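How do I get tea stains off a white tabletop?

Hajnalka Vass
So I bought a secondhand white table and I love it, but every cup leaves a ring! I've tried dish soap and plain water (twice) and the older rings just sit there. I've got 36 people coming through for an open house and I'd like it to look decent.

2 replies

mustonen_fan
Baking soda and a little water, mixed to a paste. Leave it on a while, then wipe with a soft cloth. Don't scrub hard, I dulled a patch of mine that way.

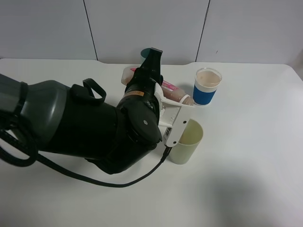 Reply from Flastia70
Agree on the baking soda, but try a hidden corner first. If it's a painted top I'd go even gentler, just a damp cloth and patience. Then get coasters! Mine were cheap cork ones and I haven't had a new ring in ages, well, except when my brother visits.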